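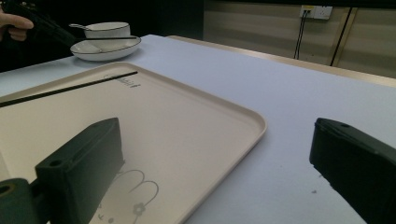
Ovent hand-held gripper pair, used for a tableware task with chopsticks, plate, bowl and tray.

Ovent Hand-Held Gripper Pair for Demonstration Recording
Supplied by Clollden
Page last revised: Sep 21, 2025

Overview
The Ovent pair consists of 2 hand-held grippers, one for the left hand and one for the right. The operator works with real objects on a table, and the motion is recorded for robot training. The set is sold to laboratories and to teams who must show how their recordings were made. For this reason we publish our working rules together with the product.

The rules are taken from the Vurkovus practice guide, which we wrote in February together with our partner Yalçınkaya. The guide is a voluntary document. It does not replace the safety law of your country, and it does not replace your own risk assessment.

What is in the set
Left gripper and right gripper, with cables
Spare finger pads, one pair per gripper
Printed copy of the Vurkovus guide, 22 pages
Session log book

Item number: OV-3000

Rules for the table
Fix the table before the first recording of the day and do not move it until the last one is finished. If it was moved, start a new session number.

Place only the objects of the task inside the working area. Personal items, tools and drinks stay outside of it. Small crumbs of material from worn pads should be wiped away between recordings.

Light-colored trays and dishes are allowed on a light table. Please check first that the rim can be distinguished in the recording.

Rules for the operator
Both hands stay on the grippers during the whole recording. Do not correct an object with a free finger. If an object falls or rolls, finish the motion calmly, open the fingers and mark the recording as failed. Failed recordings are kept and they are not mixed with the good ones.

Thin objects such as chopsticks and pens are held near the thicker end, with slow closing. We ask for one object per gripper. When one hand carries, the other waits with open fingers and does not touch the tray.

The cables must hang free behind the forearm. A cable under tension changes the motion of the wrist, and such a recording should be repeated.

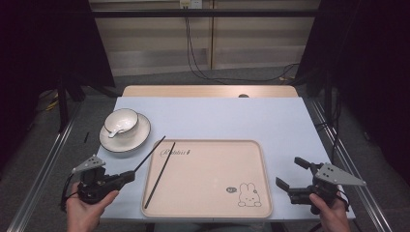
Inspection and care
Look at the fingers before each session. A rough edge is acceptable if the gripping surface is flat and the pad does not turn in its seat. Replace both pads of one gripper at the same time, and write the change in the log book.

Full inspection is required after 1000 recordings. You can do it yourself with the checklist in the guide, or send the pair to Clollden. Do not use oil on the joints. Clean with a dry cloth only.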